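What I learned from collecting demonstrations

26 Jul 2021

Since May I am spending most of my working days with two hands on a controller, showing a robot arm how to do things. I promised to write about it, and I was postponing it, so today I sit down and do it.

The project is called Drirkenar. It is a small project, and the idea is easy to explain even if the work is not. We want a policy that can pick up a thing it has not met before and put it down somewhere reasonable. To train this policy we need examples, and the examples come from a person who moves the arm. In our lab at Vollbridge, this person is mostly me.

When I started I thought that the number of examples was the important thing. I made a table with one row for each recording and I was very proud when it became longer. At this moment the table has 2816 rows. But in June I went back and looked at the first month, and I had to remove 165 of them. In some I had started moving before the recording was started. In others I was clearly tired, and the arm goes left, then right, then left again, as if it forgot why it came. A learning system does not know that this was my bad afternoon. It will copy the hesitation with the same care as it copies the grasp.

So now I work with rules. I write them on paper and keep the paper next to the keyboard. One recording is one task, from the home position to the home position. If I make a mistake and correct it well, I keep the recording, and I mark it in the table as a recovery. If I make a mistake and then do something strange to hide it, I delete it the same day. I do not do more than 118 recordings in one day. This limit I found by looking at which part of each day the deleted recordings came from. It was almost always the end.
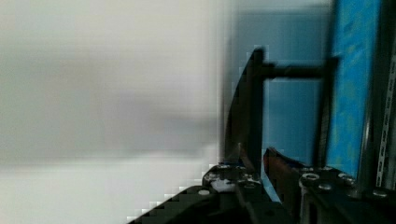

The second thing I had to learn is to look only at what the policy will look at. In the first weeks I was standing beside the table and I used my own eyes. It was comfortable and fast, and the recordings were nice. Then we trained on them, and the arm was making decisions it had no information for. I was using the view from my own head, and the policy had only its cameras. From the wrist, a thing that comes very close becomes a pale blur, and the fingers hide a good part of what is between them. If I turn the arm a little before closing, to see better, then this small turn is also in the example, and the policy can learn to do it too. So now I sit with my back to the table and work only from the screen. In the beginning I was terribly slow. The median time for one pick went up very much, and only after two weeks it came down again.

The software we use to store everything is Vosoris. I have mixed feelings about it. It keeps the camera frames and the joint positions together with one clock, and this saved me many times. But the frames are compressed strongly before they are written, and dark parts with a straight edge become like stairs. I made a test with less compression on 11 recordings, to see if the disk could follow. It could, but the folder became so big that copying it over the network took the whole lunch. For now we leave it as it was. I want to train the same small policy on both versions before I complain more.

A few practical notes, for those who do similar work:

Check the screws of the gripper every morning. A finger that moved by one millimeter changes every recording after it, and you will see it only much later.

Write the instruction text before you record, and do not change it after. I had five ways of writing "put it on the tray" and I spent one full day making them the same.

Change the light sometimes. I was closing the blinds always in the same way, without thinking.

Next month I want to begin with tasks for two arms. I have not decided yet how to divide the recordings, if one person should control both arms or if we sit two people next to each other. I will try both and write here how it went.

Comments (3)

Hồ: Thank you for the part about sitting with the back to the table. We had the same problem and we put a curtain. Do you keep the failed grasps in a separate set?

Author: Yes, since June. They have their own folder, and I use them only for the success classifier.

gearbox_and_tea: Did you try lowering the frame rate instead of compressing so strongly? For slow picks we lost nothing.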